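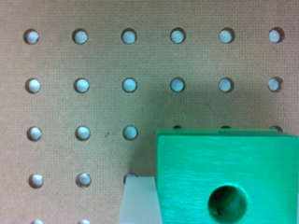
有孔ボードと、緑の木のブロック。

12/10/2021

やっと有孔ボードの話が書ける! ずっと書きたかったのに、肝心のボードが届かないまま季節がひとつ過ぎてしまって、日記のネタ帳に「穴」とだけメモが残っていた。読み返して一瞬、虫歯のことかと思った(歯医者も行かなきゃいけないんだけど、それはまた別の話)。

前の日記で、作業机のまわりがひどいことになっていると書いたと思う。引き出しを開けるとはさみの上に巻き尺、巻き尺の上に麻ひも、麻ひもの中に画びょう。画びょうは本当によくない。指を入れるたびに緊張する引き出しなんて、もう引き出しというより罠だと思う。それで、見えるところに全部掛けてしまえばいいんだと思いついたのが5月。思いついてからが長いのはいつものことで、まず板の色で悩んだ。

白いのもあるのだ、有孔ボードには。雑誌に出てくるのはだいたい白。白い壁に白い板、そこに真鍮のフックと観葉植物、みたいな。かわいいとは思う。思うけど、私の手は絵の具だのボンドだのでいつも汚れているし、白い板の前で暮らす人の顔をしていないので、結局いちばん普通の、何も塗っていない薄茶色にした。これが正解だった。段ボールとビスケットのあいだみたいな色で、見ていると落ち着く。Fernauの通販で頼んで、在庫切れで待たされて、忘れたころに「発送しました」のメールが来た。荷物がでかい。配達の人が玄関で板ごと風にあおられていて、二人で「おっとっと」と言いながら中に入れた。ありがとうございました、そしてすみませんでした。

包みを開けたらまず匂いがした。図工室の匂い。小学校の、木くずと糊と、なぜか給食のスープがちょっと混じったようなあの匂い。しばらく板に鼻を近づけていた。いい大人が板を嗅いでいるところを誰にも見られなくてよかったです。

で、穴。

穴がね、いいんですよ。まるい穴がまっすぐ、縦にも横にも同じ間隔で並んでいて、ただそれだけなのに、ずっと見ていられる。穴の向こうがほんのり青白くて、縁のところだけ茶色が濃くなって、ひとつひとつが小さい月みたいになる。私はもともと方眼紙とか網戸とか、そういう「揃っているもの」に弱いので、しばらく作業にならなかった。目を細めると穴が浮いて見えてきて、さらに見ていると、こんどはどこを見ているのかわからなくなってくる。やりすぎると酔うのでおすすめはしません。

あ、それから穴と穴のあいだに、黒っぽいぽつんとした点がひとつある。ちっちゃい、しみみたいなやつ。最初はゴミかと思って爪でこすってみたけど取れなかった。交換してもらうほどのことでもないし、むしろ目印になって助かっている。これだけ同じ穴が並んでいると、自分がいまどこの話をしているのかすぐ迷子になるので、「あの点の右」「点の上」と言えるのはすごく便利なのだ。こうして人は欠点に住所をつけて暮らしていく。

さて、緑のブロックのこと。

これは友だちのLeokadia Wilczyńskaがくれたもの。もう7年のつきあいになる。彼女は字がきれいなのに封筒の宛名だけなぜか大文字で書くので、届くとすぐ彼女からだとわかる。その彼女が引っ越しのときに、「子どもがもう遊ばないから、重しにでもして」と木のブロックを箱ごとくれた。Truteoという、私は知らなかったけれど向こうでは定番らしい積み木の古いセットで、箱はもう角がぺこぺこ。中に緑のがあって、これがもう、ものすごい緑なの! 目が覚める緑。ピーマンより明るくて、メロンソーダより強気。四角くて長めで、手に取るとちょうどいい重さがある。

重しにでもして、と言われて素直に重しにしていた。型紙の上、切り抜きの上、書きかけの手紙の上。で、有孔ボードが来て、配置を考えるときに「これ、ものの代わりに置いてみればいいんじゃない?」と思ったわけです。いきなりフックを差してはさみを掛けて、違う、抜いて、また差して、とやるのは性に合わない(前に家の壁で同じことをやって、壁が星空になった。大家さんには言っていない)。それよりは、大きさの見当がつくものをひとつ持って、ここに棚がきたら、ここに缶がきたら、と板の上で動かしてみるほうが楽しい。人形の家の家具を並べているときの気分に近い。

それでやってみたら、薄茶の板に緑って、びっくりするくらい合うのだ。もう何も掛けなくていい、緑だけ置いて終わりにしたい、と思ったくらい。ブロックの上のあたりの板にぼんやり影が落ちて、そこだけ穴の色まで沈んで見えるのもよくて、コーヒーが冷めるまで眺めてしまった。

コーヒーといえば、Kļaviņaで買った豆がおいしい。駅の裏の坂を上がったところにある、入口が小さくて毎回通りすぎるお店。浅煎りは酸っぱいから苦手だと長年言い張ってきたんだけど、お店の人に「じゃあ一度だけ」と試飲させてもらったら、負けました。完敗。杏みたいな味がした。コーヒーが杏の味でどうするんだと思いながら2袋買った。ひとつはLeokadiaに送るつもりでいたのに、もう封を切ってしまったので、また買いに行かなくてはいけない。ああ忙しい。

話を板に戻します。

配置で悩んでいるのは、よく使うものを右に寄せるか左に寄せるか。私は右利きなので右でしょ、と単純に考えていたら、うちの作業机は右側に窓があって、カーテンを開けるたびに手が板のほうに出る。そこに金づちが掛かっていたら、いつか絶対に落とす。足の甲に。想像しただけで足の指が丸まった。じゃあ左、と思うと今度は電気スタンドの首がぶつかる。スタンドの首は長すぎるんだよなあ、前から思っていたけど。

紙に描いてみたりもした。方眼紙に板を描いて、穴をぜんぶ丸で描こうとして、途中で腱鞘炎になりそうだったのでやめた。穴なんて描かなくても四角だけ描けばよかったんだと、やめてから気づいた。でも丸を描いている時間はわりと幸せだった。写経ってこういう感じなのかな。 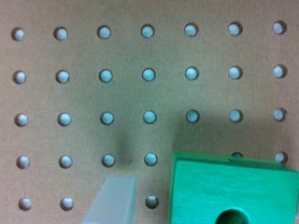 結局、緑のブロックがいちばん収まりのいい場所というのがあって、それは下のほうなのだ。上のほうは穴だけで空けておいて、下に重たい色がある。洋服でいうと、生成りのシャツに濃い色のスカート。上に空きがあると、気持ちにもちょっと空きができる感じがする。せっかくの板なのに上を空けておくなんてもったいない、という声も聞こえてくる(母の声です)。母は収納というものを「入るだけ入れる」だと思っている人で、実家の台所の棚は開けるたびに何かがこちらに倒れてくる。私の反射神経はあの棚で鍛えられた。

母には電話で板のことを話した。

「穴のあいた板を買ったの?」
「そう」
「お金出して?」
「出したよ」
「穴は自分であければいいのに」

いや、この数の穴を? まっすぐに? と言ったら、お父さんならできた、と返ってきた。たしかに父ならやったかもしれない。休みの日に朝から物置で何かを切ったり磨いたりしていて、できあがるものはたいてい少しだけ傾いていた。うちの郵便受けはずっとお辞儀をしていたし、犬小屋は犬が入らなかった(犬はその横で寝ていた)。父の穴あき板だったら、穴はゆるやかに右上がりになっていたと思う。それはそれで見てみたかった。

そうそう、フックの話もしなくちゃ。フックは板と別に買わないといけなくて、これがまた種類が多い。まっすぐのやつ、先が上を向いているやつ、輪っかになっているやつ、筒がついていてペンが立てられるやつ。Plullportの金物屋さん、あの川沿いの、店先にバケツが積んであるところに見に行ったら、ひとつずつ小さい引き出しに入っていて、引き出しを開けるたびにちゃりんと鳴る。楽しくて、用もない引き出しまで開けた。蝶番の引き出し、カーテンの輪の引き出し、何に使うのかわからないくるんとした金具の引き出し。わからないくるんは、いまだにわからない。買っておけばよかった。

お店のおじさんに「穴の大きさは?」と聞かれて、固まった。測ってきていない。穴をあんなに眺めて、月だの何だのと言っていたのに、大きさを測っていない! おじさんは慣れたもので、「鉛筆は入る?」と聞いてくれたんだけど、それも試していない。何をしてたんだ私は。すごすごと帰ってきて、鉛筆を差してみました。入りませんでした。おじさん、鉛筆は入りません。次に行ったらそう報告します。

というわけでフックはまだない。フックがないので何も掛けられない。作業机の引き出しは相変わらず罠のままで、今日も画びょうが出てきた(無傷)。それでも板があるだけでずいぶん違うもので、いつかここに全部並ぶんだと思うと、散らかりようにも希望が見えてくる。いや、見えてこないと困る。

掛けたいものを書いておこう。忘れるから。

はさみは紙用と布用のふたつ。これは絶対に離して掛ける。布用で紙を切る犯人が家の中にいて、まあ私なんだけど、隣どうしにあるとつい近いほうを取ってしまう。
巻き尺。
麻ひも。これは筒のフックがあればそこに通したい。くるくる回って出てくるのが夢。
刷毛は大きいのと小さいの。毛のほうを下にして。
霧吹き。引き金のところが引っかかりそう。
祖母の糸切りばさみ。これは使うというより、見ていたい。小さくて黒くて、握るとしゃきっと鳴る。
それと、マスキングテープを通す棒。棒は家にあるはず、菜箸の片方が余っているので。

こうして書くとけっこうある。上を空けておきたいと言ったばかりなのに、どこに掛けるつもりなんだろう。霧吹きは窓辺に置いたままでもいいかもしれない。いやでも、引き金が引っかかるところを見てみたい。悩む。

緑のブロックの行き先も問題で、全部掛け終わったら役目が終わってしまう。それが妙にさみしい。Leokadiaにそう書いたら、「じゃあ終わらせなければいい」と返ってきた。片づけを? と聞いたら、うん、と。彼女の引っ越し先にはまだ開けていない箱が2つあって、何が入っているかもう覚えていないそうだ。覚えていないなら要らないものなんじゃないの、と言ったら、「でも開けたら嬉しいかもしれない」だって。それはずるい。そんなことを言われたら、うちの押し入れの箱だって開けられなくなる。

夕方、お米を研ぎながらもまだ配置のことを考えていた。研ぎすぎた。水が透明を通りこして、お米が申し訳なさそうにしていた。晩ごはんは鮭を焼いて、きのこのおみそ汁、それと昨日のかぼちゃの残り。かぼちゃは昨日よりおいしかった。煮物って一晩置くとどうしてあんなに偉くなるんだろう。

食べ終わって、洗いものをする前にもう一度だけ板を見に行った。緑のブロックをひとつ分だけ左にずらして、やっぱり違うなと思って戻した。それから例の黒い点を指でさわって(もちろんまだ取れない)、電気を消した。

明日は定規で穴を測る。それを紙に書いて、紙をかばんに入れて、かばんを持って金物屋さんに行く。ここまで書いておけば大丈夫だと思う。あとコーヒー豆。あと歯医者の電話。

追記。お風呂のなかで思い出したけど、菜箸の余りは先月、朝顔の支柱にしたんだった。棒も買う。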